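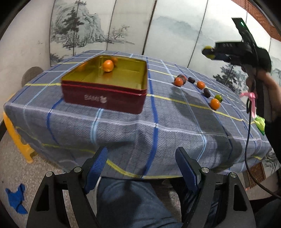 Catalina Salinas
Founder and head teacher, Nolleck Language House

Nolleck is a small language school for adults. I opened it in August, eleven years after I came to this country with good grammar and very little courage to speak. I had studied English from books and I could write a correct letter, but at the bank I was silent. Many of our students know this feeling well.

We teach English and Spanish, in the daytime and in the evening. A group has up to 11 students, and each course is 50 hours. Before you join, you have a talk with me or with Nneka Danladi, who is responsible for the evening program. It is not a test – we only want to find the right group for you. If you choose a group and it feels too easy or too hard, you can change in the first two weeks and you pay nothing extra. 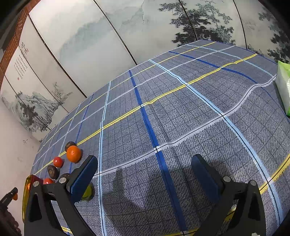

In class we use the language of ordinary days: phoning the doctor, reading a rental contract, complaining politely to a neighbour. Grammar is taught too, but in small portions. Homework is short, and I ask you kindly to do it.

Our library has 300 books, most of them easy readers in both languages. Students may borrow two at a time – please write your name in the blue notebook. The Afolabi Room, behind the library, is open for quiet study before evening classes.

If you have a question about fees or the level of a course, write to us in the language you prefer. We answer in both.

Recent from the school
Evening Spanish: new groups
How to choose your level
Conversation table with Nneka
New books in the library

Contact | © Nolleck Language House | Back to top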